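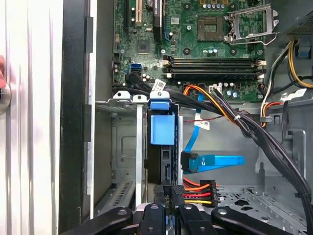 Lykkegaard Prarow 18 Tower Workstation

Product code: 3495
Condition: refurbished
Warranty: 3 years, return to base
Availability: in stock at Sternport, to order at Dranedthorpe

The Prarow 18 is a full-size desktop tower for drawing offices, small print shops and anyone who keeps a lot of files on one machine. It is supplied without a monitor, keyboard or mouse. A mains lead with a UK plug is in the box.

Every unit we sell has come back from an office lease. We clean it, replace the fans and the power supply, fit a new solid state drive and run it under load overnight before it goes on the shelf. Marks on the outside are normal and do not affect the price. If you would like one with a tidier case, ask when you order and we will see what we have.

Specification

Processor: six core, 3.2 GHz
Memory: 32 GB fitted, four slots, 64 GB maximum
Storage: 1 TB solid state drive, two spare bays for 3.5 inch drives
Graphics: 4 GB card with two DisplayPort sockets
Network: gigabit Ethernet, no wireless
USB: four ports at the front, six at the back
Weight: 14 kg
Operating system: none as standard, can be installed on request

Wireless is not built in. A plug-in card can be added for a small charge, or you can use a USB adaptor of your own. The card takes the lowest expansion slot, so leave that one free if you plan to add other cards later.

Adding drives and memory

Customers may open the case and fit their own parts without losing the warranty, as long as the power supply is left alone. Shut the computer down, take out the mains lead and wait a minute before removing the side panel. Memory should be fitted in matching pairs. A second drive needs a data cable, which we sell separately under code 1043.

The slots behind the graphics card are hard to reach with the card in place. Take it out first and put it back last.

Noise

This is a working machine and can be heard in a quiet room. With the new fans it is noticeably quieter than the earlier Prarow, which we no longer stock. Under the desk is better than on top of it. Keep the back of the case at least 10 cm from the wall.

Delivery and collection

Delivery is by courier and takes around three working days. Someone must be in to sign. Collection from the Sternport counter is free, and there is parking at the side door. Dranedthorpe orders go over on the van, and we will ring you when yours is ready.

Returns are accepted within 30 days in the original carton. Please remove any drives of your own before sending a computer back, as we wipe everything that arrives.

For orders of five or more, or for help choosing a graphics card, ask for Esben Ragnarsson at Sternport.

Page updated 21/05/2022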